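Chapter 4

Looking After One Small Arm

In this chapter
The arm and its station
Cable slack and the wrist
The camera bracket
Setting the home position
The daily log

I learned arm maintenance the embarrassing way, by skipping it. My first arm ran fine for weeks, then started missing its targets by a finger's width, and I spent two evenings rewriting code that had nothing wrong with it. The trouble was one screw in the camera bracket. So before we get anywhere near grasp planning (that's Chapter 5, hang in there!), I want you to spend a chapter with your hands on the hardware.

We'll stick with a single station the whole way through. I call it Skurkia, after the folder name I gave it on the first day, and the name stuck. It's a small arm with a two-finger gripper that works beside a set of shelves, and it lives in my workroom in Stestdale. The log I kept on it has 1,778 entries, and most of them are boring, which is how you want a maintenance log to be. The ones that aren't boring are what I built this chapter from.

If your own station looks nothing like mine, don't worry. Arms differ in size and price, but they wear in familiar ways. Cables get tugged, screws back out, and the joint zero drifts after a knock. You can do nearly everything here with a hex key set, a flashlight, a few cable ties and a paint marker.

4.1 Start at the wrist

I always start at the wrist and work back toward the base. The wrist moves the most and carries the parts I fuss with the most: the gripper, the bracket on top of it, the little module in the bracket, and the wiring that has to follow all of that around. On my arm the bracket is a white 3D-printed part, and printed plastic creeps under a tight screw. Snug is plenty. I put a dot of paint across each screw head and onto the plastic next to it, so a screw that has turned shows up as a broken line.

Then come the cables, and please take your time with them. Cables that cross a joint need a loop of slack, big enough that the joint can go to both ends of its travel without pulling on a connector, and small enough that it won't hook on a shelf corner. Move the arm slowly through its whole range with one hand near the stop button and watch the loops the entire way. I know it's dull! Do it anyway.

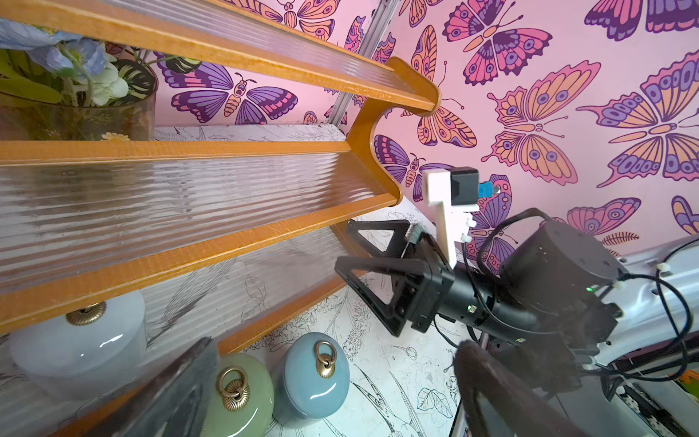 How much slack should a cable loop have at a joint?
Enough that the cable still hangs a little loose when the joint is at its farthest point in either direction. Set the joint to one limit, check for pull at the connector, then do the same at the other limit before you tie anything down.

Once the loops are right, tie them off on the rigid parts of the arm, never on the moving face of a joint. Leave the ties finger-loose until you've run the full range one more time, and trim the tails flush. A cut tail is sharp, and I have the scratches to prove it.

4.2 What the log taught me

At entry 593 I wrote "grip low again, moved home." At entry 737 I wrote the same four words plus one I won't print in a textbook. Both times I had reset the home position to cover up a bracket that was tilting, so the camera was looking a touch too high and I was teaching the arm to agree with it. If you find yourself moving home twice for the same complaint, stop and go back to the paint dots.

My order of checks now goes like this:

Bracket screws, by paint mark
Module seated in its bracket
Connectors pushed fully home
Cable loops at both joint limits
Gripper fingers, closed on a strip of paper
Home position, last of all

The paper strip goes between the fingertips. Close the gripper gently and pull. You should feel an even drag, and if the strip swings to one side as it slides out, one finger is meeting the other at an angle. We'll shim that in section 4.5, where I also introduce the Lenihan sheet, my one-page form for recording finger wear.

Before you read on, power down your arm, find every screw between the gripper and the first wrist joint, and mark them all. Section 4.3 assumes the paint is dry.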